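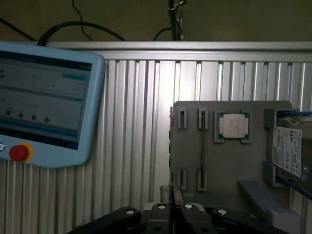

Coroscombe District Council has approved changes to its household recycling service that will affect 3164 homes from February.

Under the new arrangements, food waste will continue to be collected weekly, while paper and card will move to a fortnightly round. Glass will be taken in a separate box, to be delivered to each address in January. Households that have not received a box by the end of that month are asked to contact the council offices.

The decision follows a consultation held last summer, to which more than 600 residents replied. Of these, 81 per cent supported separate glass collections. Concerns were raised about storage space in the terraced streets near the station, and the council has agreed that residents there may share a larger container between neighbouring properties.

The contract for the rounds has been awarded to Plumus, which already serves the villages to the north of the town. Collections will begin at 7am, half an hour later than at present.

Garden waste is not affected. The yearly charge for that service remains unchanged, and existing permits will stay valid until they expire. A calendar showing the new collection dates will be sent to every household and will also be available at the library.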